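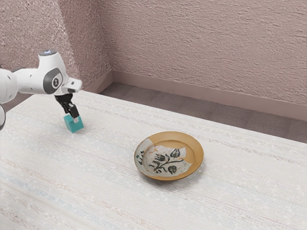

Woven cloth, and a plate with a painted flower pattern in the middle.

I have been trying to buy a dining table since January, a job I had set aside one afternoon for.

The old one came from Fongate, flat in a box, and lasted through two apartments and a house before one of its legs started working itself free. I would tighten the bolt before guests arrived, and by dessert people on that side were holding their glasses. My friends are polite, so they acted as if they had always drunk that way.

So I went shopping. The first thing I learned is that a table that "seats 8" seats eight people who are either in love or under the age of ten. The second is that store tables live in rooms the size of a bus station, where everything looks small and reasonable. I stood in the showroom over in Sunutcombe with a tape measure, announcing numbers to myself, while a salesman kept a respectful distance. The one I liked cost $1161 without chairs. I asked if that was a mistake. He said no, but kindly.

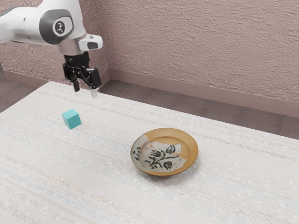

After that I went home and joined Preluvus, where people sell the furniture they bought in those showrooms. Every listing says "hardly used," and I believe it. People eat on the couch. I eat on the couch, and I was spending my evenings there, plate on my knees, scrolling through tables.

The trouble with used tables is the sellers, who are all moving tomorrow and none of whom can tell you how wide the thing is. One sent me the length in "big steps." Another had a Wiegand, solid oak, extendable, lovely turned legs, and stopped replying the minute I asked where the extra leaf was. I think about that leaf more than I should.

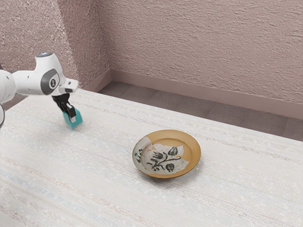 My mother's view is that I'm overthinking the top. She grew up with a table made from a door, and no guest ever found out, as it was never seen without a cloth on it. I used to file this with her other household wisdom (vinegar, mostly), but she has a point. Put an off-white woven cloth over a big table, like the one up there, and it could be oak or it could be a door on two trestles. The catch is that a pale cloth has to be washed and then ironed, and I own an iron in the same sense that I own a tuxedo.

In the end Tekle Tilahun from across the street got tired of hearing about it. He had a table in his garage with paint cans on it, and he said I could take it if I took the paint cans too. It is pine, I think, under the rings. It's nearly as long as my dining room, so whoever sits at the far end has to be seated first and can't leave until everyone else does.

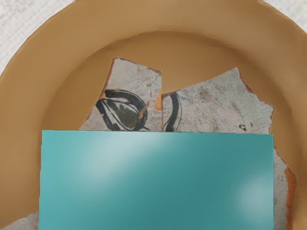

We carried it over at six in the evening, in the rain, legs up, stopping in the middle of the road to argue about which of us was walking backward. It didn't fit through the front door. It did fit through the back door, once we had taken the back door off.

I still have to put that back up. It's leaning against the wall in the hallway for now, and my mother has already called to ask how wide it is.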